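Hard Cases: How I Store Tools, Christmas Lights and Everything Else in the Garage

Last updated 2/27/23

I have a problem with boxes. My sister-in-law Viola calls it a collection, which is kind of her, but a collection is supposed to be on a shelf where people can look at it and mine is mostly stacked behind the water heater. Anyway, after years of buying the wrong ones I have opinions, and several of you asked for them after the pegboard post, so let's go!

First, the big question: soft bag, cardboard, thin plastic tote or hard case? I use all four. Cardboard is fine indoors for anything you'll touch within a year. In a garage it goes soft at the bottom and the silverfish move in. Thin plastic totes are great for light stuff (wrapping paper, sleeping bags, the kids' snow pants) and terrible for anything heavy, and if you stack them in a hot garage the lids on the lower ones start to dish. I had a tote of paint cans do that over one summer and the lid never sat flat again.

Hard cases, the kind with real latches, I save for three kinds of things: tools that have an edge, stuff that hates damp, and stuff that travels in the truck. They cost more and they take up more room than you'd think, so don't go buying a dozen of them. Start with one and see what migrates into it.

Measure with the lid up

I wish I'd learned this before I built the shelves. Most people measure the box closed, put the shelf just above it, and then have to drag the whole thing out every time they want a screwdriver. If the lid swings up and stays up, you need the height of the box plus pretty much the full depth of the lid above it. I ended up moving two shelves and patching the old screw holes, and you can still see where they were if you know to look.

The other way is to turn the case so the hinge side faces the end of the shelf and let the lid open sideways into the room. That works well on a workbench too, especially a narrow one. You lose some elbow room on that side but you can reach straight in with your other hand. I'm right-handed so I keep hinges to the left.

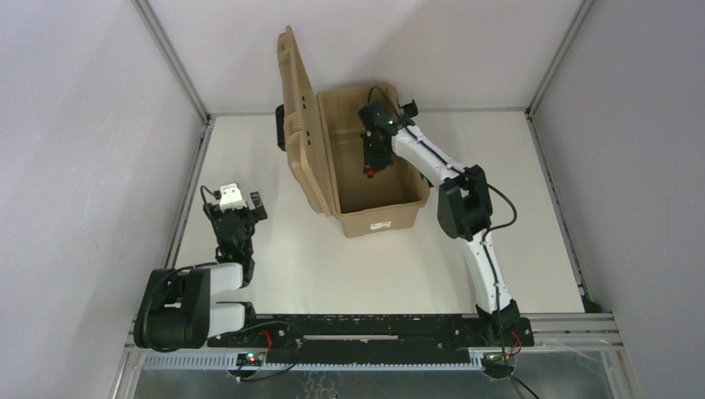 Drawer slides are another option if you're handy. My neighbor Italo put his heavy cases on plywood trays with 29-inch full-extension slides and they roll out like a dream. I priced it for mine and bought pizza instead.

Cleaning a used one

Nearly all of mine came from yard sales or the flea market over by Rundero, and used cases usually smell. It's either oil, mildew or (once, memorably) fish bait. What I do:

Take out any foam and throw it away. I know, I know, it's custom cut. It's custom cut for somebody else's drill and it's holding all the smell.

Wash the inside with dish soap and hot water and an old dish brush. Get into the corners and along the lip. If there's a gasket, pull it out gently and wash it separately in the sink.

For oil, a second wash with degreaser, then soap again. Don't use acetone or lacquer thinner on plastic unless you like a box with a melted patch in it.

For mildew, white vinegar straight from the bottle, leave it half an hour, rinse.

Then dry it wide open, outdoors if you can, for a full day. After that I sprinkle baking soda in the bottom, close it up and leave it for 4 days before I wipe it out. The bait one needed three rounds. It's fine now. It holds jumper cables and I don't stick my head in it.

Old stickers come off with a hair dryer and a plastic scraper, and cooking oil takes care of the gummy part. Wipe the oil off well afterward or it'll grab every bit of dust in the garage.

Latches, hinges and that one squeak

If a latch is stiff, it's usually grit. Blow it out, work it back and forth, then put on a little dry silicone spray. I used to use regular oil and all it did was make a nice black paste. If a latch won't stay shut, look at the lip of the lid before you blame the latch, there's often a twig or a twist tie or a pinched bit of gasket in there holding it proud.

Hinge pins work their way out over time. Tap them back with a small hammer and a nail set. If one's missing altogether, a cut-off length of coat hanger wire will do for years, just bend the last little bit over so it can't walk out.

And please open both sides evenly on a heavy box. Aldo from my old job used to pop one latch and then yank on the lid till the other one gave up, and he went through cases the way other people go through sandwich bags.

What goes in the bottom

Even in a good case things slide around. My favorite liner is a piece of old yoga mat. Trace the bottom of the box on newspaper, cut the paper a little small, check it, then cut the mat. It grips, it rinses clean, and you can find mats at thrift stores for a couple of dollars. Rubber shelf liner is okay too but it bunches up under anything with a point. Carpet scraps I gave up on, they hold damp and my chisels came out speckled.
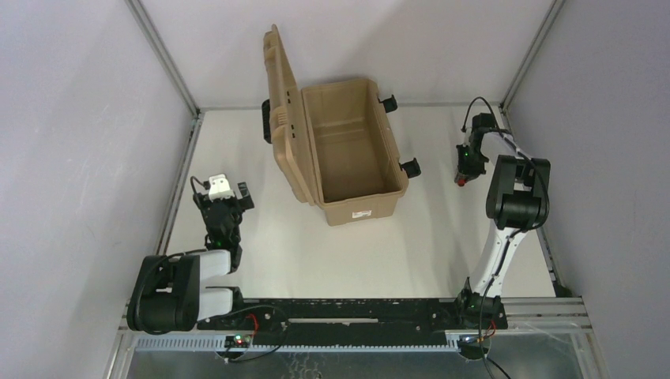
Speaking of damp: silica packets. I save them out of shoe boxes and vitamin bottles in a jar by the washer, and I put a small handful in anything with steel in it. You can dry out the bigger rechargeable kind in a low oven, but follow the directions on the pack, some of them aren't meant for it. In June, when our garage gets sticky, I check them more often. The other half of the battle is never putting a tool away cold and wet. Bring it in, let it come up to room temperature, wipe it, then box it.

Labels (this is where Viola and I disagree)

She writes on masking tape with a marker and that's that. I say masking tape bakes on and then you're back to the hair dryer. I like a luggage tag looped through the handle, because I change my mind a lot about what goes where and I can just flip it over. Elisa De Luca, who reads this blog and sent me a very long email about her sewing room, tapes an index card inside the lid with a list of what's supposed to be in there. I stole that for the plumbing box and it's terrific! Now when I close it up under somebody's sink I can see that the basin wrench isn't home yet.

One tip on wording. Write what you'd say out loud when you're looking for it. "Holiday, electrical, exterior" sat on my shelf for a whole December while I hunted for the Christmas lights.

How heavy is too heavy

If you can't lift it to your waist without making a noise, split it. A deep box begs you to fill it to the top with sockets and then it lives wherever you set it down, forever. I put the heavy stuff in small cases and the bulky light stuff in the big ones. Mine that hold extension cords and the tarp are huge and I can carry one in each hand.

On shelves, heavy ones go at knee height. The floor sounds sensible but the floor is where water goes when the washer hose pops off (ask me about last winter). If you have to use the floor, set them up on two scrap 2x4s so air can get underneath and you can get your fingers under too.

Don't stack more than 3 high, whatever they weigh. The one you need is always on the bottom and you will try to slide it out.

A few odds and ends

A hard case makes a decent step for some people, but not on my watch. Get a stool.

Keys. If your case takes a padlock, hang the spare key somewhere that isn't inside the case. I have drilled out one padlock in my life and it was my own.

Kids' art supplies do really well in these, particularly paint. Ours survived being knocked off the porch rail onto the driveway, and the only casualty was a jar of glitter that had been left a little loose, so the inside of that box is going to be festive until the end of time.

If you keep batteries in one, store them in their packaging or put tape over the ends. Loose nine-volts and steel wool in the same box is a really bad idea, and I say that having found exactly that in a box I bought for two bucks.

Next time I'm going to get into drawer organizers, and whether the muffin tin trick for screws is any good. (Mine's rusty, but I have a theory about why.) If you have a way of keeping drill bits in order that has lasted longer than a month, send it over.

Related tips

Pegboard without the wobble
What to do with 50 feet of tangled extension cord
Getting mildew out of a canvas tarp
Ilaria Marino's kitchen junk drawer, before and after
Sharpening scissors at the kitchen table
Five uses for an old yoga mat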